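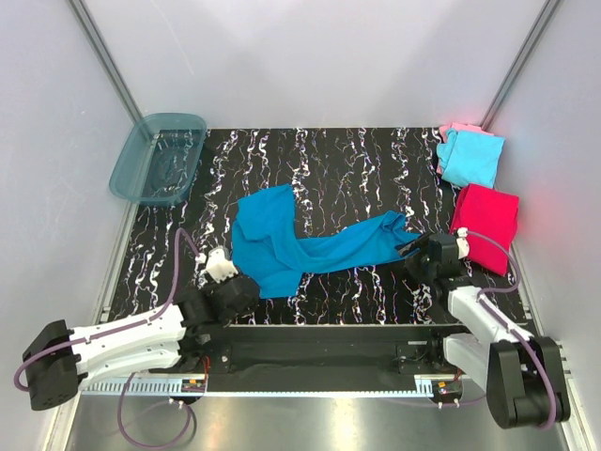 From: Rhea Tan
To: bimanual-folding list
Subject: Re: Shirts, and how messy should they start?

Hi Pendo, hi all,

Pendo Nyanda wrote:
> We're at Cisternas with one cell up and a second coming. Before my people
> record anything serious I'd like to know how you set the starting state.
> Do you drop the garment, lay it half flat, or what? Also, do you keep the
> finished pieces in the cell or clear them out after each fold? Rodrigo says
> clear them, I say it wastes time. We've got 23 good demos so far and I don't
> want to redo them all in April!
>
> Pendo

Sorry for the slow answer, we've been moving the Hollunel cells onto the new mats and my inbox suffered for it.

On the starting state: drop it. We used to lay things half flat (my idea, I'll own that) and the policy we got was lovely on half-flat shirts and hopeless on anything with a twist in it. Now the operator picks the garment up anywhere, lets go over the middle of the mat, and whatever lands is the start. If it comes down as a long rope with a sleeve wound around itself, great, record it! The untwisting is the part we're shortest on. Most operators will grab the skinny end with one arm and look for an edge in the bunched part with the other, and I'd like to see more variety there. Ask yours to swap which arm goes first every so often.

On clearing out: I'm with you. We leave the folded ones along the side, stacked or single, and keep going. The model has to learn that a folded shirt is something to leave alone, and it can't learn that from an empty mat. Rui Bettencourt did find that if you always stack on the same side, the arms get shy about that whole side, so mix it up between sessions.

Two small things that bit us:

Colors. Don't do a whole session in blue. We did, and then pink went badly for a week. Bright and pale together is best, and a busy mat pattern hasn't hurt us so far.

Bad takes. Keep them, but tag them. A dropped corner that gets picked up again is worth having. A take where the operator wandered off for coffee is not (yes, we have 6 of those).

We're aiming for 2,000 demos before we train again. Teresa Correia has the tagging sheet, ask her for the newer one, the old one has no box for "regrasp" and you'll want it.

Your 23 are probably fine, by the way. Just mark them "half flat" if they are, and start dropping from here on.

Is anyone at Etis still on the list? I'd love to hear how you handle socks.

Rhea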